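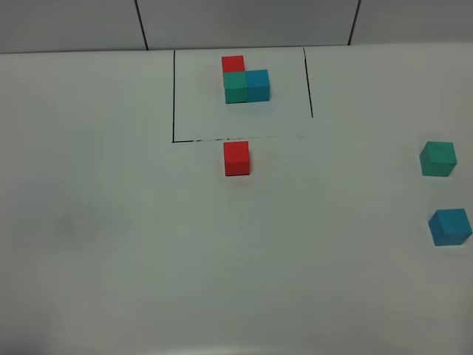
**Alvar Blomqvist** — test bench lead, Zamstead

**Two-finger comparison, cubes packed against each other**

We're choosing between the Kurnisow parallel gripper and the Zuccaro for our sorting bench. Same arm, same controller, 30 picks each per layout. This layout has red, green and blue touching in an L inside the marked zone, with the other three cubes outside it.

Spread-out cubes are easy for both. On the touching ones the Kurnisow got 25 of 30 and the Zuccaro got 19. The Zuccaro fingers are thicker at the tip and nudge the neighbour on the way down. Anyone run either with thinner tips?

---

**lino_m**

Which cube do you go for first? Green has a neighbour behind it and another on its right, so if you close left to right you need to get a finger in between green and blue. I'd take blue first and come in front to back.

---

**Alvar Blomqvist**

Order was random. I can rerun it blue first, but that makes it a planner test and I wanted a gripper test.

---

**tlindqvist**

Disagree with that. Random order just punishes the wider finger. In our shop the planner picks the order and the gripper never sees the bad case. I'd still buy the Zuccaro, the pads last longer. We changed ours after 1000 cycles and they had some life left.

---

**fedir_s**

Pad life doesn't help if you're shoving parts out of position. We have a Faltden wrist camera and the thin Kurnisow tips also block less of the view on approach.

Alvar, are you finding the cubes with a fixed camera? I'd redo the bottom line of your zone before going further. It's broken up toward the right and doesn't meet the right-hand line. If your software looks for that outline, it could be costing you picks near the edge, like that red one just below.

---

**Alvar Blomqvist**

Fixed camera, yes. Zone corners are typed in by hand, so the marker is only for us. I'll redraw it anyway.

---

**italo_f**

What closing speed? Our Zuccaro shipped at 39 mm/s and it was much better behaved once we halved that. Colour is a separate matter — our reds were fine, teal and blue got mixed up until we fixed the white balance.

---

**Alvar Blomqvist**

Left it at the default on both. I'll halve the Zuccaro and do another 30, random order first and then blue first for Lino. Results in this thread, probably late January.

---

**tlindqvist**

Log the pad wear while you're at it.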